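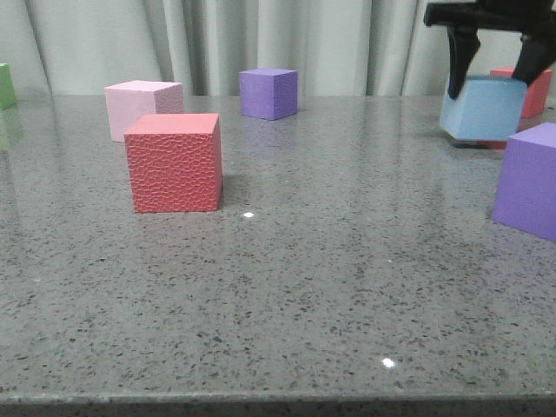 Werkstattnotizen Nr. 64 - November 2023

Der Greifer am Palden-Arm hat im laufenden Betrieb mehrfach losgelassen, ohne dass ein Öffnungsbefehl gesendet wurde. Passiert ist dabei wenig, die Werkstücke sind Schaumstoffwürfel und die Hubhöhe ist gering. Der Fehler wäre mit einem schwereren Teil allerdings derselbe, und deshalb steht die Anlage bei mir jetzt unter Vorbehalt. Es folgt der Stand der Fehlersuche.

Zum Aufbau: Arm von Palden, Zweifingergreifer mit eigenem Controller von Clivmont, Ablaufsteuerung in Korletey. Der Greifer hängt am Werkzeugflansch und wird über die 24-Volt-Leitung des Arms mitversorgt. Die Aufgabe ist simpel: Würfel von oben greifen, anheben, umsetzen, absetzen. In der Auswertung stecken 139 Zyklen, bei 8 davon fiel der Würfel vor Erreichen der Ablageposition.

Mein erster Verdacht war die Griffkraft. Glatter Schaumstoff, glatte Fingerflächen, dazu ein schräg angefasster Würfel - ein Rutschen ist leicht vorstellbar. Ich habe die Kraft in zwei Stufen erhöht und die Fahrt nach oben verlangsamt. Bei der höheren Kraft drückt sich der Schaumstoff sichtbar ein, die Ausfälle kamen trotzdem. Mit der langsameren Fahrt wurden sie seltener, was mich zunächst in der falschen Annahme bestärkt hat.

Zweiter Verdacht: die Ablaufsteuerung. Korletey kennt einen Abbruchpfad, der bei Zeitüberschreitung den Greifer öffnet. Das Verhalten hatte mich schon im März geärgert, als ein Teil mitten über dem Tisch freigegeben wurde. Seitdem ist der Pfad umgebaut und hält bei Abbruch die Position mit geschlossenen Fingern. Im Protokoll der betroffenen Zyklen taucht er nirgends auf. Auf dem Bus liegt zum fraglichen Zeitpunkt gar kein Greiferbefehl.
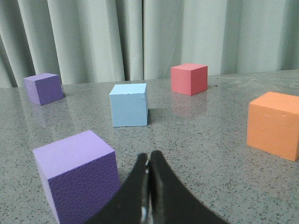
Damit blieb der Controller selbst. Clivmont schreibt beim Hochlauf eine Kennung in den Statuspuffer, die man normalerweise nur nach dem Einschalten sieht. In allen betroffenen Zyklen stand sie ein zweites Mal drin. Der Controller ist also während des Hubs neu gestartet. Nach dem Neustart macht er, was er nach jedem Einschalten macht: Er fährt eine Referenzfahrt, und die beginnt mit dem Öffnen der Finger. Anschließend schließt er vollständig, bis Finger auf Finger liegt, und setzt dort den Nullpunkt.

Aus Sicht der Steuerung sieht das fast normal aus. Der Status »geschlossen« fehlt nur kurz, und Korletey fragte ihn so langsam ab, dass die Lücke meistens zwischen zwei Abfragen fiel. Der Arm fuhr dann mit leerem Greifer zur Ablage, öffnete vorschriftsmäßig und meldete den Zyklus als erledigt. Die Fingerweite wurde zwar mitgeschrieben, aber nirgends ausgewertet. Das ist mein Versäumnis. »Geschlossen« und »hält etwas« sind zwei verschiedene Zustände und gehören getrennt geprüft.

Den Neustart selbst habe ich mit dem Oszilloskop an der Flanschversorgung gesucht. Beim Anfahren nach oben bricht die Spannung ein, für rund 20 Millisekunden, und unterschreitet dabei die Schwelle, ab der der Controller zurücksetzt. Der Einbruch fällt mit der Spitze der Beschleunigung zusammen. Damit erklärt sich auch, warum die langsamere Fahrt geholfen hat, und die höhere Griffkraft dürfte die Sache eher verschlimmert haben: mehr Haltestrom, weniger Reserve.

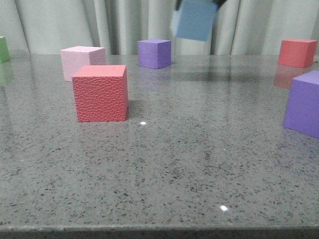

Kritisch ist demnach der erste Abschnitt des Hubs. Der Arm beschleunigt, der Greifer zieht Haltestrom, und beides läuft über denselben, etwas zu dünnen Leitungsweg. Auf der Aufnahme ist der blaue Würfel leicht verwischt, er hängt von oben gefasst über der Platte und ist in Bewegung, und genau in solchen Abschnitten lag bei den Ausfällen der Einbruch. Zusätzlich fand ich am Stecker zum Flansch einen erhöhten Übergangswiderstand. Ein Kontakt war nicht ganz eingerastet. Nach dem Nachsetzen ist der Einbruch kleiner, verschwunden ist er nicht.

Geändert habe ich bisher Folgendes:

Der Greifer bekommt eine eigene Zuleitung, getrennt abgesichert, die Masse wird am Schaltschrank zusammengeführt.

Die automatische Referenzfahrt ist abgeschaltet. Nach einem Neustart bleibt der Controller stehen und wartet auf eine ausdrückliche Freigabe. Ob die Finger in dieser Zeit mechanisch halten, hängt von der Selbsthemmung des Getriebes ab. Im Datenblatt steht dazu nichts Brauchbares, im Versuch mit Schaumstoff hielten sie. Für schwerere Teile sagt das wenig.

Korletey prüft nach dem Greifen und während des gesamten Hubs die Fingerweite gegen ein Fenster um die Würfelbreite. Verlässt der Wert das Fenster, hält der Arm an und der Zyklus gilt als fehlgeschlagen.

Ein Neustart des Controllers wird als Störung gewertet und muss am Bedienpult quittiert werden. Vorher ging er als Statusmeldung im Protokoll unter.

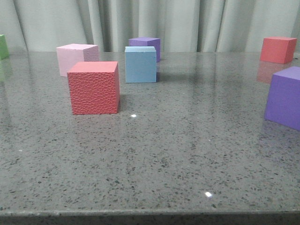
Versuchsfläche ohne Greifer im Bild. Links der Mitte der rote Würfel mit geprägter Oberfläche, rechts davon der hellblaue.

Offen ist die Frage, was bei einem echten Sicherheitshalt geschieht. Der Arm schaltet dann die Antriebe ab, die Flanschversorgung bleibt laut Handbuch erhalten. Gemessen habe ich das noch nicht. Bei der Anlage in Derunbridge, die mit demselben Greifer arbeitet, ist die Versorgung anders verdrahtet und fällt mit ab. Wer dort die Referenzfahrt im Auslieferungszustand belassen hat, bekommt beim Wiedereinschalten offene Finger, unabhängig davon, was gerade dazwischen klemmt. Eine kurze Warnung habe ich hingeschickt.

Bis die Messung vorliegt, bleibt es hier bei Schaumstoff und reduzierter Geschwindigkeit, und unter dem Greifer hat bei eingeschalteter Anlage keine Hand etwas zu suchen. Die Spannungsverläufe vor und nach dem Umbau stelle ich in die nächste Notiz, sobald die neue Leitung im Schleppschlauch liegt.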